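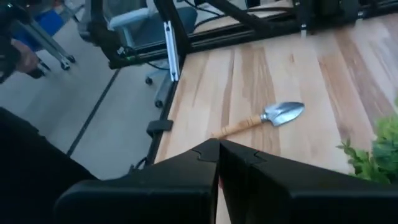 Tabletop in pale wood, with darker brown grain.

Last updated: 8 March 2007

The Minutes of Wasley

The Assembly of Wasley convened at the appointed hour to form a government. The Lella List held 3 seats more than the Windulness Union, and neither held enough. The balance lay with the two delegates from Phuthong, who had crossed the strait with a single demand, set out in 936 numbered clauses.

The Clerk of the Assembly was directed to read the demand into the record. By clause 400 the lamps had been lit. The Union's leader wrote a figure on a slip of paper and passed it across the aisle. The Lella leader read it, altered one digit, and returned it.

It was moved that the remaining clauses be taken as read. The delegates from Phuthong objected. Their last clause, they informed the Chair, required that the whole be heard aloud, and any government that declined to hear it would not have their votes.

The Chair ruled the objection in order. The doors were closed. The Clerk asked for water, turned the page, and resumed at clause 401.

Related
The Harbor Vote
A Quorum in October
Letters from the Phuthong Delegation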